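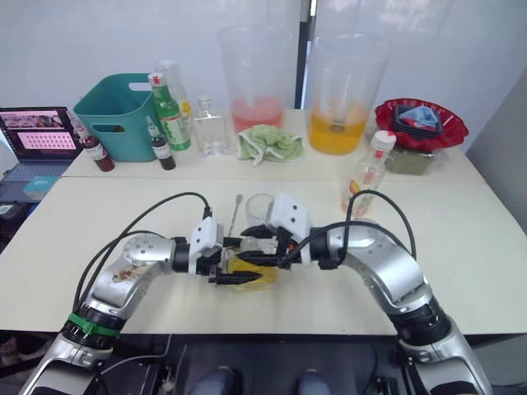 What has to be decided before two drinks are mixed on one table? Which pitcher each one goes in, and what will be used to stir it.

Redlow Food Basics > Unit 2 > Chapter 20: Mixing and Measuring

This chapter covers cold drinks made in quantity. You will set out bottles, cups and a spoon, then fill a pitcher partway and stir. Keep a towel close — spills are easier to wipe up early. The practice recipe makes 500 milliliters. Read it through once before you open anything.

Related chapters
Reading a Label
Pitchers, Cups and Spoons
Cleaning the Worktable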